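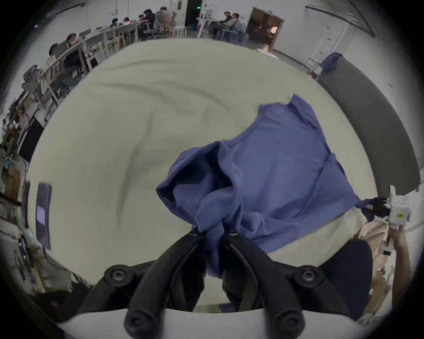 How to try out the Dalteck hand-held gripper kit before you pay for it

Dalteck sells its kit as a way to teach a robot to fold laundry without owning the robot. You hold the grippers, you do the folding, and the recordings are meant to train an arm later on. I'm not convinced by the "later on" part, so this page only covers what you can check yourself in the trial period. Start with a plain cotton t-shirt and start with it in a heap. The sales clips all begin with a shirt laid out square, and that is the easy half of the job. With the body bunched up in one gripper and the end of a sleeve in the other, you find out quickly whether those curved black fingers suit you.

What you need

A pair of grippers, charged
A large table with a smooth pale cloth over it
8 t-shirts, mixed colours and sizes
A notebook

Step 1. Cover the table. Pull the cloth tight at the corners and don't fuss over the small wrinkles.

Step 2. Drop a shirt in the middle from shoulder height. Leave it how it lands.

Step 3. Pinch a fold near the hem with one gripper. Close slowly. The manual from Dalteck says to take "a confident grip", which in my hands meant grabbing two layers when I wanted one. Try for a single layer and write down each miss.

Step 4. Take a sleeve end with just the tips of the other gripper and draw it outward. If it slips, start that shirt over. Don't fix it with your fingers, or the recording is no good to anyone.

Step 5. Fold, set the shirt aside and go on to the next. Take a break after four shirts. My wrists were sore by then, and Marjorie Fothergill at our Clistcombe workshop gave up sooner.

Step 6. Go through the whole pile again the next morning and compare your notes.

Before you sign

The brochure promises useful results from 200 recordings. Jordan Cropper at Catterall, who sold us the trial, told me 1,000 was a safer number for clothing. Ask which of those the price is based on, and get the answer in writing. Ask too who goes through the bad recordings and throws them out. In our quote that labour was left to us.

The Ukerach depot has a loaner set if you'd like a second opinion. Book it in October, as the wait gets longer after that.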